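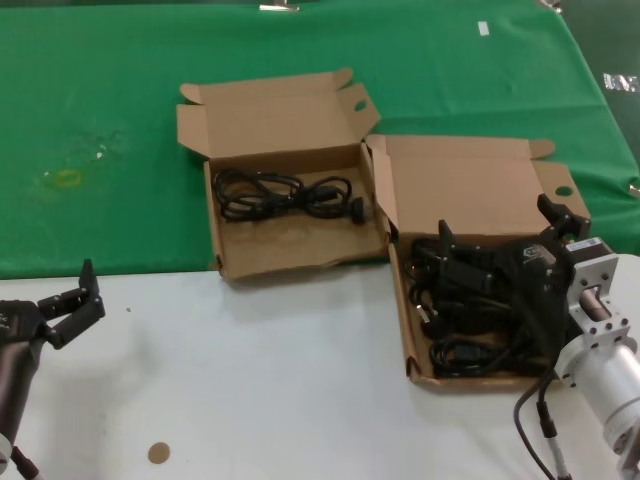
Sorting and Boxing Power Cords and Cables

Print this page | E-mail this page

Last updated Jun 30, 2023

This guide is for staff who return, store, or issue cords and cables through the Dremeo equipment room. It replaces the handout of last November. Departments that keep their own stock are asked to follow the same steps, so that items can be moved between rooms without being sorted again.

Before you begin

Clear a table large enough for two open boxes side by side. Plain cardboard boxes with attached lids are suitable. Stand the lids up behind the boxes while you work. Lay a cloth over part of the table if you expect to set down items with bare metal parts.

You will also need reusable ties, blank tags, and a pen with permanent ink. The room stocks Kovotard ties in two lengths; the shorter length is enough for most cords.

Step 1. Assign the boxes

Use one box for cords that have been checked and coiled, and the other for everything still waiting. Returned cables usually arrive in a tangle, and it is best to leave them that way until each one is taken out in turn. Do not pull on a loop in the middle of the pile. Find a plug, follow the cord back from it, and lift the other strands away as you go.

Step 2. Inspect each cord

Run the full length through your fingers. Look for cuts, flattened sections, and places where the outer cover has pulled away from the plug. Check that the prongs are straight. A cord with any of these faults is to be tagged DO NOT USE and placed in the repair bin – never back in either box. Do not attempt to mend a cord with tape.

Step 3. Coil

Hold the plug in one hand and form even loops with the other, letting the cord turn in the direction it wants to go. Loops should be small enough to lie in the box without bending against the sides. Stiff cords may be gathered into a longer, flatter bundle. Power cords should not be wrapped around the hand and elbow, as this puts a twist in the cord.

Fasten the coil with one tie near the plug. Leave the plug on the outside of the bundle where it can be read.

Step 4. Tag and record

Write the stock number on the tag and enter it in the Vaster register. The register held 2,164 entries at the last count, of which 546 were power cords. Cords without a number are entered as new.

Step 5. Close the box

Place no more than 10 coiled cords in a box. Fold in the side flaps, lower the lid, and mark the contents on the front panel. Full boxes go to Shelf 31 – unfinished boxes stay under the table with the lid closed.

Cables belonging to the Cù display units are stored separately and should be handed in at the desk.

Print this page | E-mail this page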